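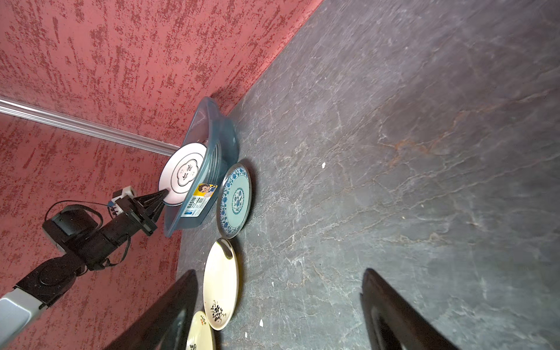

Wrist camera view, left gripper on the white plate in the basin, three more plates out on the counter.

May 10, 2022. Dish cell, Kallwood bench

I spent most of today on the dish cell and I want to get it all down while I still remember which screw was which. The short version is that both arms are back in service, with fresh finger pads, and the wrist camera on the right arm has been set again from scratch. The long version follows, with apologies to anyone who only came for the settings!

Reinaldo Rocha had left me a note that the left gripper was closing a hair crooked, and he was quite right. With the fingers shut on a strip of paper I could pull it out from one side and not from the other. I took both fingers off, cleaned the old glue from the seats (a plastic scraper, please, the metal one leaves burrs), and put them back with the thin shims from the Fagundes box. Tighten the inner screw first and only snug the outer one until you've checked the gap. I did it the other way around the first time and had to start over, which was nobody's fault but mine.

While the arm was down I went over the cable loop. It needs to stay generous enough that the wrist can turn all the way over without tugging, but it had crept toward the motor housing, so I moved the tie back a little and ran the wrist through its full turn a few times by hand. Whoever has the cell next, do have a look at that tie before you start.

Camera next. I loosened the bracket, set the tilt so that both of the right arm's own fingers show at the bottom of the picture when open, and saved the new offsets in the Pumarora folder. The old offset was 2,693 and the new one is 3,154, so don't load the old file out of habit, or the arm will reach for plates that are somewhere else entirely. Exposure is at 42. I'd like to try it lower at some point, as the glossy plates worry me more than the dark counter does.

For the plates I kept to our mixed set: the white one with the Chinese characters, the round blue-and-white, the oval cream one with the black brushwork, and the pale one with the little orange and green flower. The teal basin stays tipped on its side against the red wall, opening to the left. Grip speed is capped at 100 in the settings until the new pads have settled in.

Still to do: order more shims from Bedville, relabel the spare fingers left and right, and ask Reinaldo where he put the small torque driver.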